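Système de dépouillement Jitden pour scrutins parlementaires et assemblées délibérantes

Matériel électoral — Scrutins indirects — Gamme Jitden

Le système Jitden est destiné aux parlements, aux conseils régionaux et aux collèges électoraux qui procèdent à l'élection de leur président ou de leur bureau au scrutin secret. Il assure la lecture optique des bulletins papier, la totalisation par tour et l'édition du procès-verbal. Le bulletin papier demeure dans tous les cas la seule pièce faisant foi.

L'ensemble comprend un lecteur de table, un pupitre de présidence et une urne à fond transparent Fluvden, munie de deux serrures à clés distinctes. La configuration standard convient aux assemblées comptant jusqu'à 219 votants. Au-delà, un second lecteur est raccordé au même pupitre, sans modification du règlement de séance.

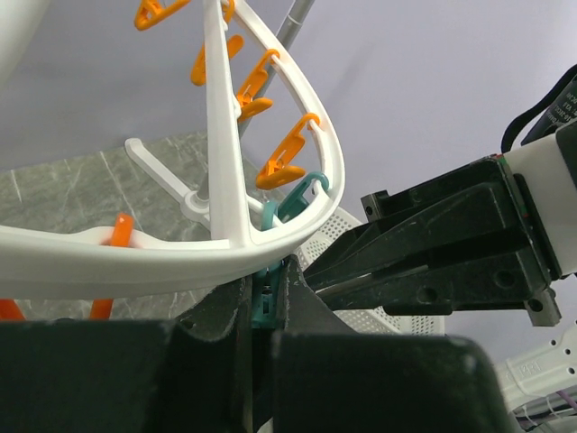

Le pupitre admet 24 candidatures par tour. Les règles de majorité sont saisies avant l'ouverture de la séance et verrouillées par le secrétariat : majorité absolue, majorité qualifiée des deux tiers, élimination progressive des candidats ou second tour limité aux deux premiers. Toute modification ultérieure exige la présence de deux scrutateurs et figure au procès-verbal.

Les bulletins blancs, nuls ou ambigus sont dirigés vers un bac séparé et soumis à l'appréciation du bureau de vote. Le lecteur ne tranche aucun cas litigieux. Il n'est relié à aucun réseau extérieur et ne conserve pas l'ordre d'introduction des bulletins.

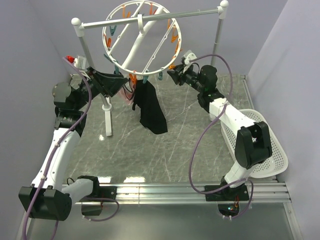

Deux bras robotisés face à un étendoir blanc.

Caractéristiques

Capacité du bac de réception : 200 bulletins
Candidatures par tour : 24
Alimentation : secteur, avec batterie de secours
Langues du pupitre : français, anglais, italien
Garantie : 5 ans, pièces et main-d'œuvre

Formation et assistance

La mise en service est assurée par la société Hedlund. Elle comprend une séance de formation des scrutateurs et un scrutin à blanc, organisé dans la salle où se tiendra le vote. Un technicien peut être présent le jour du scrutin sur demande écrite du secrétariat général — il n'a alors accès ni à l'urne ni aux bulletins.

Les assemblées qui ne souhaitent pas acquérir le matériel peuvent opter pour la location à la session. Les demandes portant sur une session de février sont à adresser au service des institutions avant la clôture de l'exercice.

Contacts

Marchés publics et devis : Ornella Barbieri
Assistance technique et formation : Linnea Halvorsen

Les scellés numérotés Drollent sont vendus séparément.

Fiche mise à jour le 28 septembre 2022.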